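The joy of a small black box

Afaf Hourani keeps her sewing pins in one, her stamps in another and her seed packets in a third. "I started with a single tray on the desk," she tells me, "and by July I was measuring every shelf in the flat." I know the feeling! Give me an open box with straight sides and I will happily spend a whole evening deciding what belongs in it.
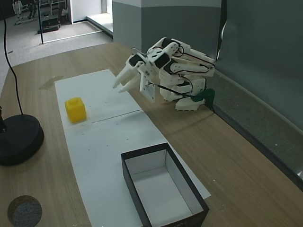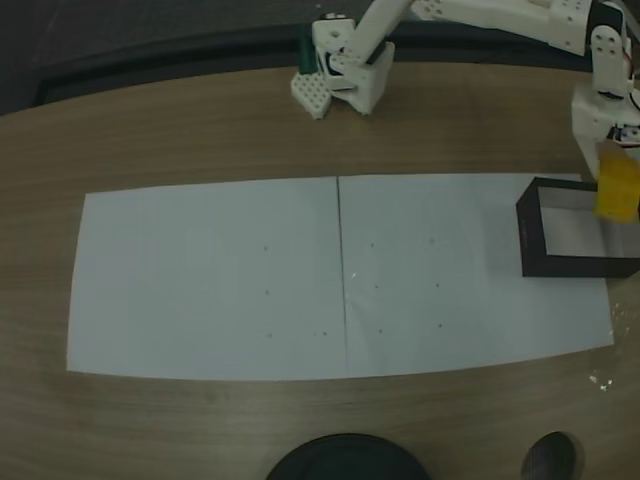
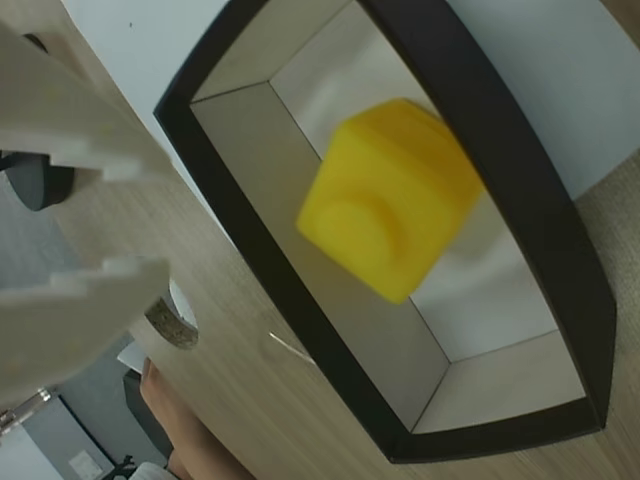
A dark outside and a pale inside is a wonderful combination, and I wish more makers offered it. The dark rim gives you a crisp outline on a wooden table, so the box looks settled wherever you set it down, while the white lining throws light back up at whatever you drop in. Anything yellow looks glorious in there. Put a dull grey pencil sharpener in the same spot and even that perks up.

Yiğit Dağdelen, who ran the Cadenitz stationery shop for ten years, swears by planning on paper first. Lay a big plain sheet across the table, he says, and shuffle your boxes about on it before you commit them to a drawer. Draw round the ones you like. He once fitted out a plan chest this way and found room for 192 little boxes — all of them open, because he can't bear a lid. "A lid is where you hide the things you should have thrown out," he says.

I'm with him on lids, mostly. Dust is a nuisance, and Nisreen Haddadin, whose button collection passed 500 last summer, gives her trays a wipe with a soft brush every Sunday. But she can see every button from her chair, and she uses them far more than when they lived in biscuit tins.

If you want to try it, begin with the table you work at. Pick one box, no longer than your forearm, and let it hold only what you've picked up today. Mine has a rubber, two keys and a toy brick that I found under the sofa and have grown very fond of. Tip it out on Friday and start again.

Share this feature
300 shares | 10 comments

More from Home and Making
Fotis Fragkou on the perfect desk lamp
Paper, card or felt: what to line a drawer with
A morning in the Zaltar button market
Yoon-hee Yook's one-shelf kitchen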